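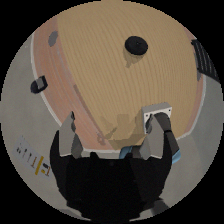 A table with a wood-grain top and pinkish-brown border strips.

Prarnstead repair evenings start again in September

The furniture repair evenings at Prarnstead Hall are back after the summer break. The first session opens at 6:30 p.m. and the doors stay open until 9. There are 13 places each evening, and you need to book one at the front desk before you come.

Weidong Yin will run the sessions again, with Mingxuan Shao looking after the upholstery corner. Last season most people brought chairs with loose joints, so the first hour will be spent on gluing and clamping. After that you can work on your own piece and ask for help when you need it.

Please bring only what you can carry through the side door. Large tables are hard to get up the ramp, and we had to turn a few away in spring. If you have a big piece with a damaged top or edge, take a few photos and measure it. Weidong can tell you from those whether it can be fixed at home and what you will need to buy.

A word on old glue. Several people last season put new glue straight over the old, and the joints opened again within weeks. Scrape both surfaces back to bare wood first, and try the fit dry before you glue. A joint that rocks when dry will rock when glued, too. Leave the clamps on overnight. We can store small pieces in the back room until the next session, but put your name on them.

The cost is $3 a session, which covers glue, sandpaper and tea. Fabric and foam are extra. Mingxuan has a box of offcuts from the spring sessions that will do for most dining chair seats, and you pay what you like for those.

The tool fund now stands at $850. We plan to spend $100 of it on long bar clamps, as the two we have are always in use. If you have clamps at home that you never touch, we would be glad to borrow them - tape your phone number to the handle so they find their way back.

Parking is behind the hall. The front lot is kept for the choir until 8.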